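Subject: Re: [teleop-bench] grip angle on the last layer, and how much to correct

Hello all, and thank you for the patient answers last time. I'm sorry it has taken me until November to come back to them, but we moved rooms at Steltow and everything with a plug on it went missing for a while.

To pick up the thread for anyone who joined since: we are teaching the arm to build the toy hamburger by driving it ourselves from the leader handles, one ingredient at a time, and then training on what we recorded. Lettuce, patty and cheese go on nicely now. The top bun is where my own driving falls to bits. It's glossy and domed, and I nearly always pick it up by one side, so it arrives over the stack leaning well over and I have to decide, with my wrist already in an uncomfortable place, whether to straighten it in the air or let it down on one edge and ease it flat. 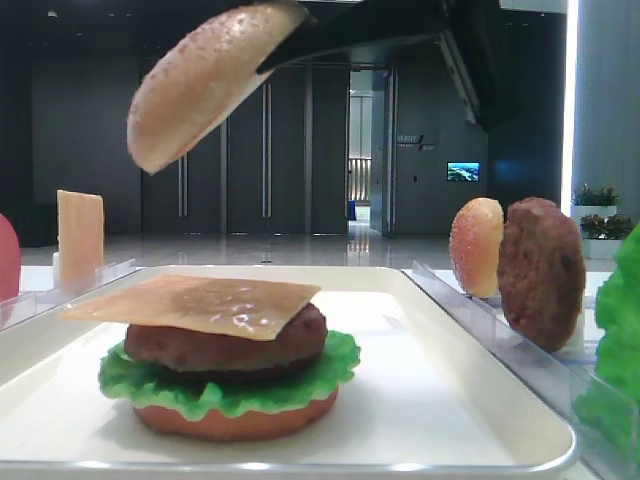

Ornemwood wrote:
> My advice is to straighten it in the air every time, even if it feels
> slow. When we let people lower things on one edge, each of them had a
> different way of easing the piece flat, and the policy learned a sort
> of average of all of them that was no good to anyone. We ended up
> throwing out 2,000 episodes and asking everybody to use the same
> finish. Also, are you keeping the fumbles? We cut ours at first and
> regretted it.

I've read this over several times and I think you're right about the finish, though it pained me a bit, as the easing flat is the one part I'd got rather good at! I went back through my own recordings with a cup of tea and could see it straight away. On some I turn the wrist early, over the rack, and on others I leave it until I'm right above the cheese. If I can't say which way I'm going to do it, I can hardly expect the model to know.

So from this week the rule is to lift, turn the bun level while still over the rack, then travel, then come straight down. I find it takes me 7 seconds longer per burger, most of it spent muttering. The newer drivers don't seem to mind at all, I suppose because they had no habits to lose.

On fumbles, yes, we keep them, as long as the driver recovers without touching anything by hand. If someone reaches in and nudges the patty, the whole episode goes. We did have a long talk about whether a dropped slice that is picked up again counts as a recovery. I say it does. I'd be glad to hear from anyone who has tried it both ways, and particularly whether you label the slip or just leave it in with the rest.

The other thing I wanted to raise is what to do at the very end. Once the bun is down I like to press gently before letting go, and the Flukow notes say to open the fingers at once and back off. With the press, the stack is sometimes pushed along the tray a little, and I can't feel it through the handles at all, so I only find out by looking. Without it, the bun is more inclined to follow the fingers up. 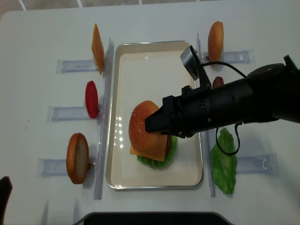

Gripper on the top bun, spare ingredients in their holders on both sides of the tray.

If you do press, how do you teach people how hard? I've been telling them "as if you were closing a full suitcase that belongs to somebody else", and I would welcome something better.

We have 3,000 episodes in the old style, and I'm inclined to train on them up to the moment the bun is lifted and drop what comes after. Does that sound sensible, or will the cut make trouble at the join? The Khổng scripts will split an episode on a gripper event, but I haven't yet worked out how to make them ignore a second grasp, so any hints there would be very kindly received.

I'm usually at the bench until 5, and slow with email after that.

Warm wishes from Steltow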